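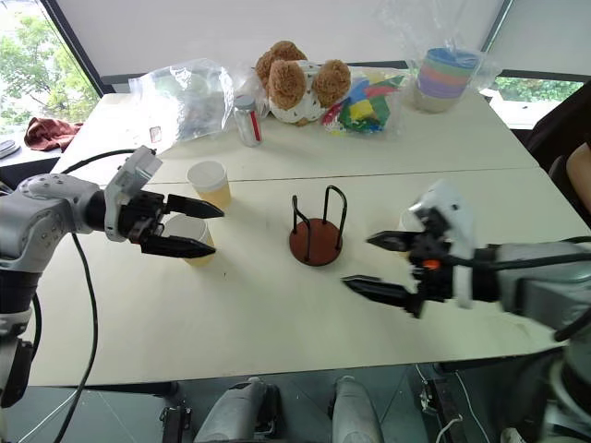

Notas para la charla — versión del ponente, Evaristo Cirillo

Diapositiva 1. Saludar y presentar a Kai-wen Kuo, que contestará las preguntas de software. Decir que hablamos del Jutimow, el kit de dos brazos que vende Lotutia, y que no trabajamos para ellos.

Diapositiva 2. Qué se compra. Dos brazos con su pinza, el cableado y una licencia de 11 meses. La mesa no está incluida. Repetir esto, porque en Prisgate me lo preguntaron dos veces.

Diapositiva 3. La tarea: poner vasos en un escurridor de arcos de alambre. Parece fácil para una persona. El vaso de papel es ligero y se deforma si la pinza aprieta demasiado; los dedos terminan en punta y el ángulo de entrada importa mucho. (Pausa. Dejar que miren.)

Diapositiva 4. Resultados. Hicimos 500 intentos y fallaron 41. La mayoría de los fallos fue al soltar el vaso, no al agarrarlo — aquí pasar la palabra a Kai-wen, máximo 2 minutos.

Diapositiva 5. Lo que no me gusta. Los cables quedan por fuera del brazo y hay que vigilarlos. El manual está traducido con poco cuidado (yo también cometo errores, pero no cobro por ellos). El soporte técnico respondió con amabilidad y despacio.

Diapositiva 6. Comparación con el kit de Bortolotti. Hablar solo del tiempo de montaje; los precios están en la hoja impresa.

Preguntas. Si piden la lista de fallos, la enviamos por correo.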